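3.2 Cell layout and upkeep

The bimanual cell, referred to below as Boltari, was kept in one configuration for all trials reported in Section 4. Both arms are bolted to an aluminum rail along the front of the work surface, and the enclosure is built from aluminum extrusion with patterned wallpaper on the inner walls. Objects not in use are kept outside the rail.

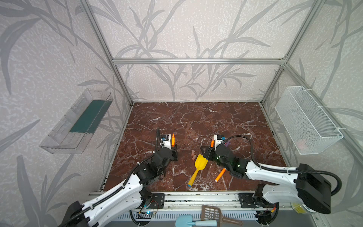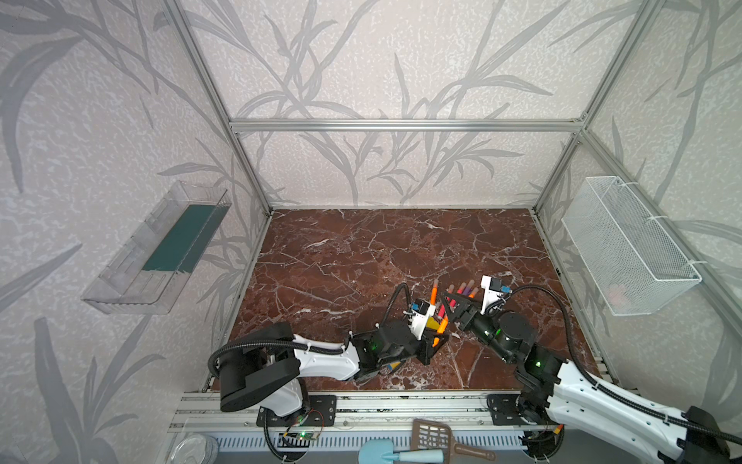 Figure 2. The cell with two different object sets. Both arms reach inward from the front rail; a clear tray is mounted on the left wall and a wire-mesh basket hangs on the right.

Joint zero was checked every 300 episodes against a printed jig. If any joint read more than 13 encoder counts from its stored value, the offset was rewritten and the last block of episodes was flagged — 2,237 episodes remained after flagged blocks were removed. Cable sleeves were inspected at the same interval, with the wrist moved through its full range by hand and the motors off. Ties that had slid toward the gripper were cut and replaced.

Printed gripper parts were replaced after 600 episodes or at the first visible crack. One left wrist servo failed in March and was exchanged for a unit of the same type; the arm was then zeroed again before recording resumed.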